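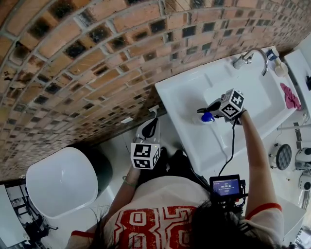
Keeping the bathroom sink clear (and clean) when there's no room for anything

When we moved into the flat in Erville, the bathroom had a sink, a toilet right beside it, and nowhere at all to put a toothbrush. No cabinet, no shelf, not even a hook behind the door. I spent the first few months balancing everything on the rim of the basin and picking it up off the floor again, so I have had plenty of time to think about this!

The first thing I'd suggest is to take every single bottle off the rim and have a good look at what you've got. Little clear travel bottles are the worst for multiplying. Mine all had coloured caps and no labels, and I could never remember which was the micellar water and which was the contact lens solution – a mistake you only want to make once. Now I write on a strip of masking tape and stick it around the bottle, with the month I filled it. If it still says December when the next winter comes around, out it goes.

Leave yourself two things beside the tap, three at a pinch. I keep the hand soap and whatever I'm using on my face that week, pushed right into the back corner where my elbow can't find them. Everything else lives in a plastic tub on the floor of the hall cupboard, and it really is no bother to carry it in and out.

A cloth is worth its place on the rim, though. I'm fond of a small coloured one, so it doesn't get mixed up with the white face washers, and I give the basin a quick wipe after I've done my teeth. Hang it over the side of the laundry hamper overnight if you can. Left scrunched up on the ceramic it goes sour in no time, and you'll smell it before you see it.

For the basin itself I use bicarb soda and a little dish soap, rubbed on with that same cloth and rinsed well. Scourers will dull the glaze over the years. The base of the tap is where the grime collects, and an old toothbrush gets in behind the spout beautifully. Dry the chrome afterwards and you won't get those chalky spots.

If you have mosaic tiles behind the sink (I'm jealous, I have plain beige), go gently on the grout. My neighbour Florêncio Caldeira laid tiles for years, and he won't have vinegar anywhere near them. Warm water and a soft brush, working along the rows, then a dry towel. Darker tiles hide the soap splashes and lighter ones show them up, so do the whole wall or you'll end up with a clean patch staring at you.

One last little thing – close the toilet lid before you start moving bottles around. I lost a perfectly good jar of night cream that way, and then the lid of the next one.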